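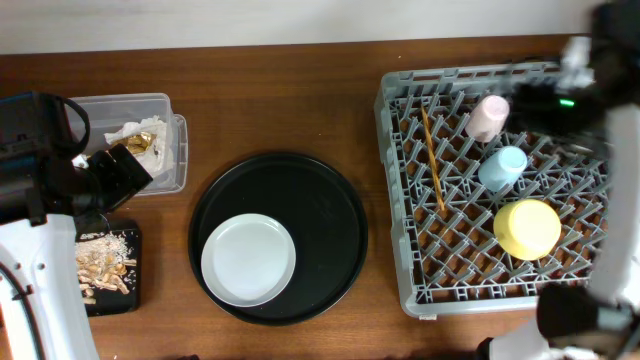

Daltbridge Leftovers Diary – data card

Version 8, Sep 23, 2026
Maintained by Nivaldo Pimentel

What it is

A table of 829 entries in which people wrote down the food they threw away at home. Each row is one item on one day. The entries come from 23 households in Daltbridge. I cleaned up the spelling, removed names, and put the rows into one CSV file. I did not collect the diaries. They were handed to me in three different spreadsheets, one of which used commas for decimals.

What it is not

It is not a measure of how much food Daltbridge wastes. I have seen it used that way twice, once in a slide deck with a pie chart. The households signed up after seeing a poster about food waste, so they already cared enough to read a poster. Anyone who wants a town figure should weigh trash.

Columns

house: a code from R01 to R23. The codes were shuffled before release.
day: day of the diary, starting at 1. Calendar dates were dropped.
item: what was thrown out, in the writer's own words with typos fixed.
grams: weight, if there is one. See below.
reason: free text. "Went bad" is the most common answer and tells you very little.
place: fridge, freezer, counter, lunch box or unknown.

About the weights

Be careful here. Every household got the same Rendard kitchen scale, and the instructions asked them to weigh food without its packaging. I doubt this was done every time. House R14 has nine entries in a row at exactly 900 grams, including a lettuce and half a birthday cake. I left them in and set the flag column to 1. If you average the grams column without checking the flag, the result is yours to defend.

Blank weights mean no weight was written down. They do not mean zero. The first release filled them with zeros, and a few copies of it are still going around.

Known problems

Drinks are missing for most houses. The form never said if milk down the sink counted, and people made up their own minds.

Entries thin out badly after the second week. I don't believe waste fell. I think people got tired of the form.

The lunch box rows were mostly written by parents guessing what their kids left at school.

The Rangel add-on file sorts items into food groups. I haven't checked it and would not rely on it – it lists hummus under dairy.

Files

leftovers_v8.csv – the main table
flags.txt – why each flagged row was flagged
form_scan.pdf – the blank diary form, both sides

The old Jekberg mirror still has version 5, with the zeros. Please don't link to it.

Corrections

Send the row number and what you think is wrong with it. "The data looks off" is probably true, but I can't fix it.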